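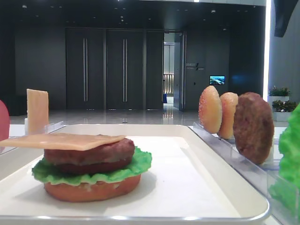
Toy burger on the tray, partly built, with more pieces standing in the clear rack.

Codesar publishes practice guide for tabletop robot work, asks for comments

2023-01-16

Codesar today put out version 2 of its good practice guide for robot arms doing pick-and-stack work on a tabletop. Free to read, free to use. Comments open now.

The guide covers small arms handling light objects: food toys, blocks, cups, boxed samples. Not factory lines, not welding. Labs, classrooms and public halls were asking for something shorter than the full industrial rules, and that's what this is. Ten pages plus a checklist. It does not replace national safety law or the machine maker's manual. Where they disagree, follow the stricter one.

Main changes from version 1:

Table layout. Parts must stand in fixed holders before a run starts, with the finished item built on a separate tray. The toy burger is the reference task. Bun, lettuce, patty, cheese, each picked from a holder and stacked. Holder positions get written down and checked before each session. If a holder has been moved, the run does not start.

Speed near people. Top speed of the arm tip is now 200 mm per second whenever a person can reach the table. Version 1 said "slow", which every site read their own way. Faster runs are allowed behind a guard or with a scanner that stops the arm.

Stop button. One on each side that people can stand on, within arms reach. Tested at the start of the day and after every power cut. The test goes in the log with initials.

Dropped parts. Hands stay out until the arm is stopped and the light has changed. Operators told us this was the rule most often skipped, usually in a demo with people watching. It is now on the first page.

Public spaces. New section. Covers halls, lobbies and show floors: where the line on the floor goes, who may cross it, what the operator does when a visitor leans in. Shiny floors and bright lights can confuse some vision systems, so sites have to run the task under the lighting visitors will see, before doors open.

Reporting results. Also new. A stack counts as complete only if it stays up for four seconds after the gripper lets go. A piece that hangs over the one under it still counts if the order is right, but the overhang is noted. Sites must report all runs, failed ones too. Posting only the good runs was the top complaint in comments on version 1.

Clitbridge and Andreadis both tried the draft in December and sent back marked-up copies. Clitbridge asked for the checklist to fit on one sheet. Done. Andreadis wanted the log kept for a year, the guide now says six months, and that point is still open. Harneo supplied drawings for the holders and tray, which are included at the back and can be cut or printed by anyone.

"People kept asking us how slow is slow and how close is close," Codesar said in a statement. "So we put numbers in. If a number is wrong for your setup tell us, and send the log."

Who should read it: anyone running an arm where students, staff or visitors can walk up to the table. Set aside an hour. The checklist itself takes almost 10 minutes the first time, less after that.

How to comment: use the form on the Codesar site, give the section number, one point per form please. Comments without a section number will be read last. Sites already on version 1 can keep using it untill the comment period closes, except for the stop button and dropped parts rules, which apply now.

Printed copies on request. Large print also available.

Press contact: Codesar press desk, through the contact page. Drawings and a higher resolution version of the photo can be requested from the same desk.

- ends -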